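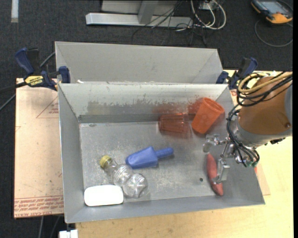 Re: [sleep-and-worry] Waking at four and the heart going fast

From: Yurani Huamán
To: sleep-and-worry list
Time: 21:40

Dear all,

I read the message of Negash three times before I answered, because it was so near to my own nights of last winter. I am not a doctor and English is my third language, so please forgive me if some words come out too strong or too weak.

Negash wrote:

> I fall asleep without trouble. Then at four, or a little before, I am
> wide awake and my heart is going as if I had run up the stairs. There
> is no dream that I can remember. I lie there and go through my work,
> my rent, my mother's health, and then my work again. By six I am so
> tired that I could sleep on the floor, but the alarm is at half past.
> My GP has done the blood tests and an ECG and says the heart is fine.
> She offered me tablets or the talking course, and the waiting list
> for the course is 22 weeks. Has anyone here done it? And what did you
> do while you were waiting?

Yes, I have done it, with the Graltside service. My wait was a little shorter than yours, but it felt very long. I will tell you what was in it, and then what I did before.

The course was in a group for the first part, and after that I had five talks alone with a therapist on the telephone. I was afraid of the group. In my family we do not speak about nerves in front of strangers. But most of the time we were not asked to tell our story. We were taught how worry works in the body, and we had homework, like at school. The homework was the useful part for me. I had to write down each worry and mark if it was something I could act on this week or only a "what if". Nearly everything I had at four in the morning was a "what if".

We also had to choose one time in the day for worrying. Mine was 17:15, after work and before cooking, for twenty minutes, sitting on a hard chair. When a worry came at night, I was supposed to say to it "tomorrow at quarter past five". I found this quite stupid in the first two weeks. In the third week I noticed that I often sat on the chair and had nothing to put on the paper, or that the worry from the night looked very small by then.

Now, the waiting. These are the things I tried, and I write also the ones that did not help.

Getting out of bed. If I was awake for what felt like a quarter of an hour, I stood up and sat in the kitchen with a low lamp and a dull book. I did not look at the clock, and I turned the telephone to the wall. It was hard in January, but it helped more than anything else before the course.

Breathing. In for four, out for six, with the hand on the stomach. For me it works only if I practise it in the daytime as well. At night alone, it made me listen to my heart even more.

Coffee. I stopped after lunch. Perhaps a small difference, I cannot be sure.

The Skoria app. I paid for three months and I would not do it again. The voice is pleasant, but it gave me a score for my sleep each morning, and on the bad mornings the score made me worry about the next night. I deleted it after a score of 457 out of 900, which I still remember, as you see.

Wine. No. I fell asleep quicker and woke up earlier.

About the tablets I do not want to give advice, that is for you and your GP. I know people on this list who were glad to have them and others who were not. You can ask her if it is possible to take them and stay on the waiting list for the course. In my case it was possible. You can also ask to be called if someone cancels – I got my place in this way, with two days of notice.

One more thing. If the fast heart comes with pain in the chest, or you faint, or it feels different from before, please call for help and do not wait because the ECG was good in July.

I still wake at four sometimes, maybe twice in a month. I turn over and I am mostly asleep again before the bin lorry.

Furnura, you wrote last time that you had kept the worry sheets from your own course. If you can still find them, would you send a copy to Negash? Mine are in Spanish.

With warm wishes to all of you,
Yurani

--
sleep-and-worry has 214 members. To leave the list, reply with the word LEAVE in the subject line.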